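Pimeck FT-2 folding workbench: review after six months

The FT-2 is a folding bench with a steel underframe and a 1,216 mm top, sold by Nolte in Lindcombe and online. Mine replaced a pair of trestles and a door. It arrived in August in one carton, with the four legs folded and the hardware bagged separately.

Assembly is limited to fitting the feet and two cross braces. The supplied hex key is soft and rounded off on the third bolt, so use your own. Printed instructions are adequate, although the left and right braces are swapped in step four.

Measured on a level slab, the top sat 2 mm low at the back right corner. The levelling feet took that out with plenty of thread to spare. Folded thickness is 112 mm, which clears the gap beside my water heater.

Lateral stiffness is the weak point. Planing across the short axis moves the top visibly at full leg height. Dropping to the second detent cures most of it. Along the long axis the bench is solid, and I have had no trouble with sawing or light chisel work.

I keep a sheet of board over the top for glue-ups and anything with sharp feet. It marks, and it gets replaced when it marks too badly. 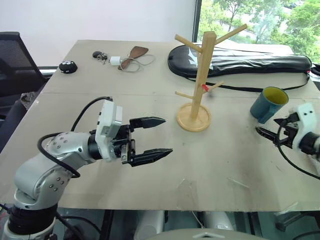
Zawadi Owino has the same bench in Esstead and disagrees with me on the legs: hers rocked at every height until she retorqued the hinge bolts, and she now checks them monthly. I tried it. Two of my eight bolts took another quarter turn, and the sway was reduced but still there.

The detent pins are zinc plated and have begun to colour slightly in an unheated garage. A wipe of light oil has held it.

Price was $597 with the optional shelf, or $236 less without it. The shelf is thin and blocks folding unless removed. Skip it.

Recommended for assembly, finishing and general repair. For regular hand planing, buy something heavier.

Reviewed 28th February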